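The woman who runs the quiz machine repairs above the bakery in Ferkstead wouldn't let me use her name, and after an hour with her I could see why. She doesn't want customers. She has plenty of those. She'd like to be left alone to think about board games, and that was what I'd come to ask about, because she has been making one called Pluladia for most of her adult life and it has finally gone on sale.

I got there at ten on a Thursday and she was still in her slippers. "You said half past," she told me (I hadn't), and then she put the kettle on and talked for two hours without really stopping.

Pluladia is a trading game for up to 5 players, set along a river that floods. You buy barges, you buy salt and cloth and candles, and every so often the water comes up and ruins somebody. I've played it four times now and been ruined in all of them. I asked where the river came from.

"My nan's house," she said. "It flooded when I was seven and we all had to live upstairs for a fortnight. My brother and I swapped things. He had the biscuits, I had the torch. I've never been so happy in my life, and I've never been so mean to anyone either. I charged him two custard creams to go to the toilet in the dark."

She laughed so much at this that she had to put her mug down.

The rest took a lot longer. The first version had a board drawn on the back of some wallpaper and 1624 cards, which she cut out herself with kitchen scissors. She still has them in a suitcase and she made me lift it. It weighs as much as a dog! "I thought more cards meant a better game," she said. "I thought people would want to be surprised for ever. They don't, they want to get home for their tea. My sister played it once and went to bed in the middle, and she'd been winning."

So she cut it down, and then cut it down again. The game in the shops takes about 45 minutes, and she is firm that it should never take longer. If it does, you're talking too much. I asked if talking wasn't the point of it, and she gave me a look.

"Haggling is the point of it. That's a different thing. Haggling has got an end."

I wanted to know how she tests a game, as I'd always pictured somebody with a clipboard. She doesn't own a clipboard. She plays with neighbours, with her cousins at Christmas, and every other week with a group that started out meeting in the pub and had to move when the pub got a band. She never explains the rules at the start. She hands over the sheet and goes and stands by the radiator, and she listens for the first argument.

"If they argue about the game, good. If they argue about what the sheet says, I've written it badly and I go home and write it again. I must have done the bit about candles thirty times. Candles are still wrong, if you want my opinion. Put that in."

I've put it in. 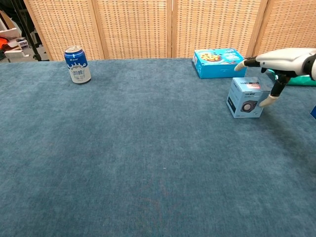 The other thing she listens for is quiet. There's a sort that means people are thinking, and she likes that one, and there's another sort where everyone is waiting for the same slow person to take a turn. She used to be that slow person, she said, and it made her a kinder designer. In Pluladia everybody picks a barge at the same moment and turns it over together, so you can't hold up the table even if you try. I did try, the second time I played, and all that happened was that my barge went without any salt on it.

A company called Warkeo printed the first run. She'd turned down one offer before theirs, from people who wanted to swap the flood for a dragon. "I said what would a dragon want with candles? And they said they'd look into it." She was still cross about it, you could tell, although she'd also drawn the dragon on the back of the letter and kept it in the suitcase with everything else. It's a good dragon.

I asked what she'd do next and she went rather shy. There's a second game, smaller, for 2 people, with a working title of Hứa. She won't say what it's about except that both players make a promise at the beginning and write it down, and the papers stay folded until the last turn. She has tried it on her sister, who stayed awake.

"She broke her promise, mind," she said. "Straight away, first go. I haven't decided yet if that's allowed."

Then the phone went downstairs, somebody with a jammed coin slot, and she went off to find her shoes.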